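Standby Power Is a Labelling Problem

Most advice on household electricity starts with the kettle. I think it should start with the things that are never switched off, and with the labels that fail to describe them.

I logged my own flat for a year with a Skalero plug meter, moved from socket to socket. Total use came to 2203 kWh. Of that, 174 kWh went to equipment doing nothing I had asked for: a printer, a set-top box, two speakers, and a Betora microwave whose clock I have never set. The microwave was the worst value of the lot. It used more over the year showing the wrong time than it did heating food.
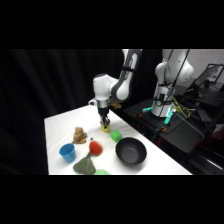

A teddy bear and a blue cup on a white tabletop.

The usual reply is that standby limits already exist and that modern devices meet them. Many do, in the mode that is tested. A limit on one mode says little about a device that spends its day in another. My set-top box has a low mode and a "quick start" mode. It left the factory in the second. The manual gives the draw for the first. No false figure has been printed anywhere, and the buyer is still misled.

Network features make this worse. A speaker waiting for a signal is not off in any sense a buyer would recognise, yet the box it comes in gives a rating for playback and nothing for waiting. Waiting is what it does for most of its life. 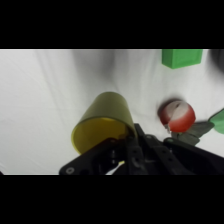 My proposal is dull. Print one number on the front of the box: kilowatt-hours per year, as delivered, with no settings changed and the device left idle. Use whole numbers. Put it next to the price and in the same size of type. A shopper comparing a Wadum speaker with an Espinoza one could then see the running cost of neglect, and most of us are neglectful.
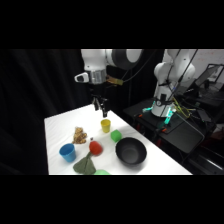 Reading time: 2 min

Makers will object that homes differ. They do, and the number would be wrong for nearly everyone. Fuel figures for cars are wrong for nearly everyone too, and they still let a buyer rank one car against another. Ranking is all I want from the label.

A stronger objection is that the sums are small. One device drawing eight watts all year uses 70 kWh, and few people will return a speaker over that. But the cost falls on the whole building. Put that device in 2000 flats and the waste is 140,000 kWh a year, paid for in bills that no single household has much reason to question. Small sums spread widely are the proper business of labels.

I have since put the printer on a switched socket. The microwave clock is still wrong.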